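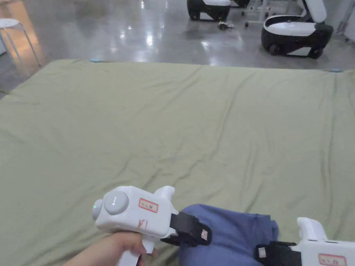 Programs > Family Stays > Progress reports

Orna House has now been open to country families for five months under the Nolach Fund grant. Between opening and the end of February we provided 290 nights of accommodation to people who had travelled for a child's hospital treatment. Most came from farms and small towns more than a half-day's drive away. We kept the fit-out plain, as we said we would in the application. The bedding fabric is a soft sage green, and the floor is bare grey concrete with a gloss to it that bounces the ceiling lights back at you. We left carpet out of the budget and put the difference towards the kitchen.

Bookings

Demand was slow for the first few weeks and then picked up quickly once the hospital social workers had our number. We have 7 rooms. All of them were taken on most nights in February, and we had to turn families away on several occasions. Where that happened we rang the motel on the highway and paid the gap between its rate and ours. That cost is coming out of the contingency line and we would like to talk about it at the mid-year review.

The Urkel booking system went live in the second month. It replaced a paper diary and a shared spreadsheet that did not always agree with each other. Staff like it, although it does not cope well when a stay is extended on the day of discharge. The supplier has promised a fix. In the meantime the office keeps a whiteboard.

Clothing and supplies
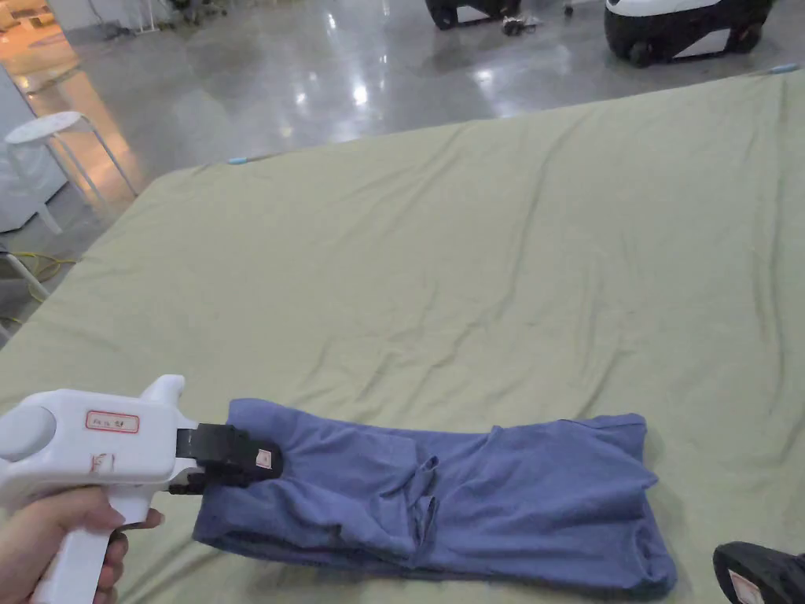
Families often arrive with very little, particularly when a child has been flown down overnight and the parents have followed by car. We set aside a modest amount for a clothing cupboard, which was not in the original plan but was approved by email. It holds tracksuit pants, jumpers, underwear in sealed packets and toiletries. Everything on the open shelves goes up folded, the way the blue piece is, so that people can flick through the sizes without pulling the pile down. Children's sizes run out first. We have asked two local shops for end-of-season stock and one has agreed.

Laundry

The laundry was the most common request in our survey of families before opening. Washing is free and there is no roster – people work it out among themselves. Power use is higher than we budgeted for and we are looking at a cheaper overnight tariff.
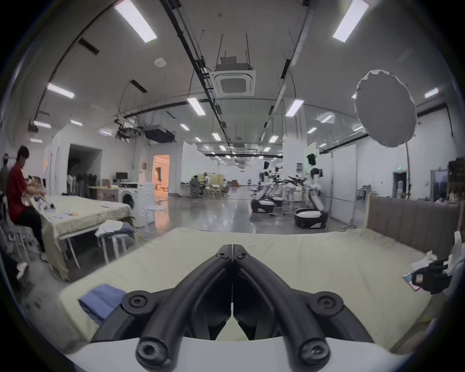

Folded clothes stacked on a stool near the front loader.

Transport

The shuttle to the hospital leaves from the Zúñiga Street gate at 7 in the morning and again at lunchtime. We had planned a third run in the evening but could not find a driver for the hours on offer. Parents on late visits are being given taxi vouchers instead. Voucher spending is on track, helped by the fact that the tram stop is close and plenty of people would sooner walk to it in good weather.

The van itself needed new tyres and a windscreen. Both were covered by the maintenance allowance.

Spending to date

Wages are slightly under budget due to the vacant driver's position. Cleaning and linen are over. We replaced more pillow protectors and towels than expected, and the first commercial cleaner raised its price after the trial period, so we changed to another.

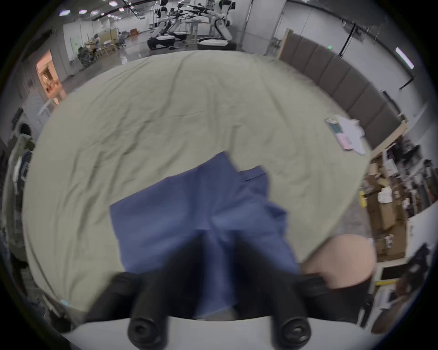
The new cleaner charges a flat weekly rate, which makes the line easier to forecast. Even so, we expect linen to finish the year over budget and propose to move money across from the unspent wages. A revised budget is attached for approval.

Next period

We will readvertise the driver's job with longer shifts, finish the ramp to the back garden and have the kitchen exhaust fan looked at. Exit surveys will move from paper to a short phone call a week after families get home. The paper forms were mostly left blank.

Related reports
Orna House: opening report
Family survey results and what we changed
Getting to the hospital: shuttle times and vouchers
Nolach Fund: notes for grant holders

Contact us | Copyright Orna House | Back to top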